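Filed under: Workshop Builds > Two-Arm Bench > Set-up Guide

Last updated: September 18, 2018

Section 9. Setting up the sock pairing job

Do this section after both arms are bolted down and have passed the joint check in Section 2. You will need both arms cabled to their power supplies, the laptop with the Mutden control program installed, a handheld controller with a charged battery, a light-coloured plastic basket and a few pairs of socks in plain, strong colours.

9.1 Preparing the bench

1. Push the two tables together until the tops meet. The seam should run left to right, parallel to the front edge. Check that the tops are level with each other. If one is higher, adjust the feet on the lower table. Don't shim the seam with tape or card, as the fingers will catch on it.

2. Wipe down the front table. Lint builds up quickly and the overhead light shows it.

3. Put the basket on the right side, far enough back that the right arm can swing past it with the gripper closed. Start with it empty.

4. Put the laptop on the left, off the working surface. Keep the lid angle low enough that the left elbow clears it at full height.

Caution: Leave some slack in the gripper cables. A cable tied too tightly to the upper arm will pull out of its socket when the wrist turns over. Move each arm through its whole range by hand, power off, and watch the loop at the elbow before you add any ties.

9.2 Laying out the socks

1. Lay the socks flat on the table in a loose row. They can overlap a little. The program copes with an overlap of up to a third of a sock, but it won't separate two socks that are bunched together.

2. Use colours that stand out from the table. White and pale grey socks are not picked up under our lights. Contrasting toes are a help, as the program uses them to tell one end from the other.

3. Turn any inside-out socks the right way before you start.

9.3 Teaching the stretch

The stretch is the hold where one gripper has the cuff end and the other has the toe, with the sock level between them. All the later moves are taught from it, so spend the time here.

1. Start both arms from the rest position and open the grippers.

2. Using the controller, bring the left gripper down on one end of the sock and close it. Lift just enough to clear the table.

3. Bring the right gripper to the other end and close it. Try to take a finger's width of fabric.

4. Move the arms apart slowly until the sag is gone. A few wrinkles are fine. Stop there.

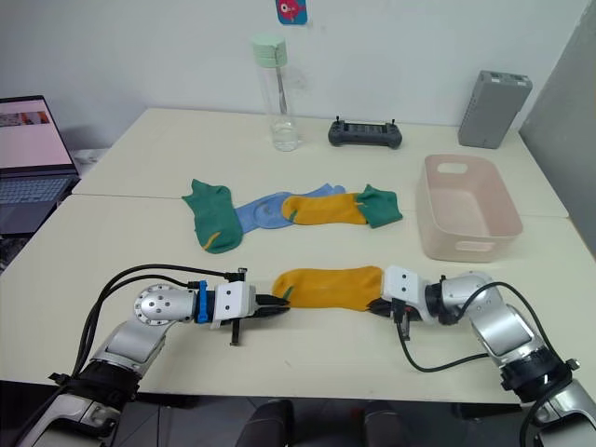
5. Hold for a slow count of nine, then save the position under a name you will recognise later. Rongrong Peng's set-up uses the sock colour followed by the hand that gripped first.

6. Lower the sock, open both grippers and return to rest.

Note: If the sock slips from one side during the stretch, take a bigger bite of fabric before you raise the grip force. The default force is 112. Settings above 122 mark thin socks and make the gripper motors run warm.

Caution: Keep hands, sleeves and lanyards away from the bench while either arm is powered. The power switch must be within reach of whoever has the controller. In the shared workshop, tell the people at the next bench before you start.

9.4 If something goes wrong

Arms drift apart during the hold: Redo the joint check. A loose elbow bolt is the usual cause.

Only one arm responds: Check that the controller is set to both arms, then reseat the Xie adapter at the laptop end.

Sock twists as it is lifted: The two wrists are at different angles. Match them on the screen before closing the second gripper.

Go on to Section 10 once you can save the stretch for every sock in the row without a slip.

We use cookies to remember your place in the guide. By continuing to browse you accept our cookie policy. OK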